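Section 4: Getting ready for a home movie night with Dullitico

Welcome back! By now you should have your account sorted and your film library showing on the telly, so we can get on to the nice part – sitting the whole family down in front of something everyone will enjoy.
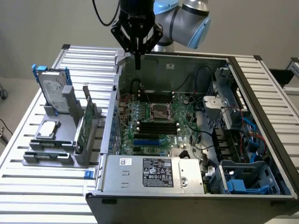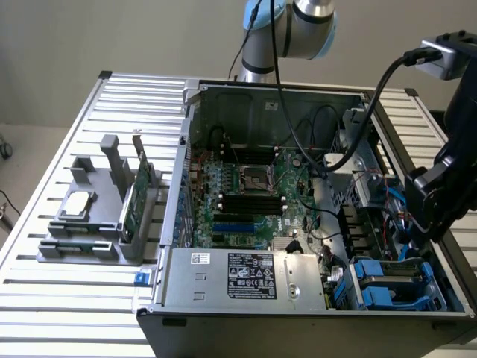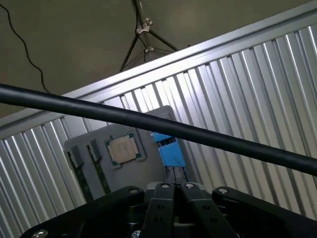 1. From the main menu, open Film Nights and choose New Night. Give it a name you'll recognise later (the children's favourite colour is as good as any).

2. Pick your films. You can line up as many as 5 in one night, though most families we hear from are happily snoozing by the end of the second.

3. Set the rating limit. Anything above it is hidden from the list until you enter your PIN.

Note: Older cartoons, mainly those made before 2000, sometimes come without a rating. Dullitico hides these as well, so if Grandma's favourite has gone missing, look under Unrated and add it by hand.

4. Choose your sound and subtitles. Evening Sound softens the loud bits and brings the voices forward – lovely for musicals once the baby is down.

5. Press Save, then Start when everybody has found a cushion.

Caution: Deleting a night also deletes the family's star scores for it, and we can't bring those back. If you'd like to keep them, choose Archive instead. The archive holds 100 nights, and when it fills up you'll be asked which ones to let go.

Note: Intermission pauses the film and dims the picture. Press any button on the remote to carry on from the same spot.

Guide text by Sayaka Minami and Osamu Kikuchi.

Last updated: November 2018
12 shares | 4 comments
Contact us | © Dullitico | Back to top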